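Irkberg Choral Society
Minutes of the autumn members' meeting
Oct 26, 2025, small hall, Irkberg

Present: Henrike Lammers (chair), Knut Thiele (musical director), Lutz Sauerland (music library), Kai Reuter (website and recordings), Hazem Mahrous (minutes), and a very healthy turnout from all four voice parts. The second altos filled two whole rows and brought plum cake.

1. Opening and last minutes

Henrike opened the meeting at half past seven and welcomed the six singers who have joined us over the summer, four of them tenors (cheers from the existing tenors, and from everyone else). The minutes of the spring meeting were agreed with one correction: the encore at the May concert was the Fitzgerald arrangement of the lullaby, and the minutes had it down as the evening hymn. Hazem has changed the file copy.

2. The summer concert

Knut said he had been smiling about this one for weeks. The singing in the second half was the best he has heard from us, and the unaccompanied set in particular stayed in tune all the way to the final chord, which he checked on the piano straight afterwards because he couldn't quite believe it. He asked the basses to remember exactly what they did in the slow piece and do it again at Christmas.

We sold 603 tickets over the two evenings, the first time we have gone past 600. Henrike thanked everyone who had put up posters, and the bakery on Mill Street, which had kept one in its window for the whole of June.

Two grumbles were recorded. The interval queue for drinks went out of the door on the second evening, and several people in the audience said they couldn't hear the spoken introductions from the back. Henrike will ask for a second drinks table next time. Knut will speak up, or hand the introductions to somebody with a bigger voice. Lutz was suggested at once and did not say no.

3. Christmas programme

Knut handed round the draft programme. The first half will be the Zellano carols, all seven of them, with harp. The second half mixes old favourites with two new pieces, and there will be three carols for the audience to join in.

There was a long and cheerful discussion about the Zellano. Points made:

- The fourth carol splits the sopranos into three lines. The first sopranos would like some help on the bottom line and two altos have offered.
- The words should be sung from memory if at all possible. Knut would settle for the first, third and last carols from memory and books for the others.
- The harpist can come to the last two rehearsals, so we need to be secure before then.
- Several people asked for recordings of the single parts to practise with at home. Knut will record them at the piano, and Kai will put them on the members' page as they come in.

A proposal to begin with the singers walking in from the back of the hall was tried out on the spot, down the side aisle and round the chairs. It sounded wonderful from the front and got badly out of time at the back. Knut wants to have another go at it with a smaller group in November.

Dress will be black with something red. The question of whether burgundy counts as red was put to a show of hands, and it does.

4. Trip to Ritonano

Henrike has had a lovely letter from the choir in Ritonano, who would like us to come and sing with them over a long weekend in late spring. They are offering beds with families, a shared concert in their church on the Saturday evening - sorry, on the middle evening, the days are not fixed yet - and a walk up to the chapel above the village, with lunch at the top.

The coach has 53 seats and is likely to be full if everyone who put a hand up tonight comes along. The cost per singer should come to 105 euros with the coach and two shared meals. Anyone who would find that difficult should have a quiet word with Henrike, as there is money put by for exactly this.

The meeting was strongly in favour. Knut suggested we take the unaccompanied set from the summer and learn one song in their dialect as a thank you. Their director has already sent a copy of one, handwritten, with a note on how to pronounce the vowels. We read through the first verse there and then, and the vowels need work.

Names on the list by the end of November, please. The list is pinned up by the coat rack.

5. Music library

Lutz has finished going through the shelves, and he has now got every set in the library into one catalogue. There are 617 titles. He found some real treasures, among them a set of harvest songs that none of us knew we owned, with pencil marks from singers long before our time. Knut has already played through them and would like to build next autumn's concert round them.

Lutz asks again that copies come back with the rubber-outable kind of pencil marks only. He has a box of soft pencils and will hand them out to anyone caught with a pen. Copies of the spring programme are still missing from a few folders, mostly tenor. Please look behind the sofa.

6. Website and recordings

Kai reported on the recordings. The old concert tapes are nearly all copied over now, and the earliest ones sound far better than any of us expected. He played us two minutes of a very old spring concert and one of the altos recognised her mother in the solo, which was a special moment for the whole room.

The recordings will be kept on a desktop computer for the music room, and Kai is putting it together from second-hand parts. He has a Dell board in the case, and the processor still has to go in. Once it is running, members will be able to listen in the music room before rehearsals. The meeting agreed that he may spend up to 80 euros on a large drive and said a very warm thank you for the hours he has given to this.
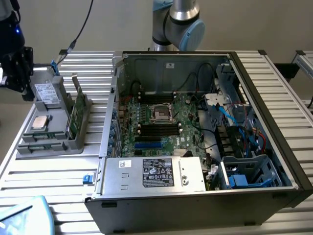

7. Any other business

- The piano will be tuned before the first full rehearsal in November. Please don't put cups on it.
- The side door sticks in wet weather. Push low down, near the hinge.
- Hazem is collecting recipes for the choir cookbook and has plenty of cakes already. Soups and anything savoury would be very welcome.
- A new singer asked whether there is a warm-up she could do at home. Knut sang his favourite for her and the whole room joined in, in four keys.
- Henrike would like two people to look after the coffee rota from the new year. One name so far.

8. Actions

Henrike: reply to Ritonano with a firm yes; second drinks table; ask about the coach.
Knut: practice recordings of the Zellano, beginning with the fourth carol; small group for the walk-in.
Lutz: print the catalogue and leave a copy in the music room; think about doing the introductions.
Kai: buy the drive; practice recordings up on the members' page.
Hazem: send out these minutes; copy out the dialect song in a clear hand.

The meeting closed at ten past nine with the evening hymn, and the remaining plum cake was dealt with.

Minutes taken by Hazem Mahrous. Corrections to him before the next meeting, please.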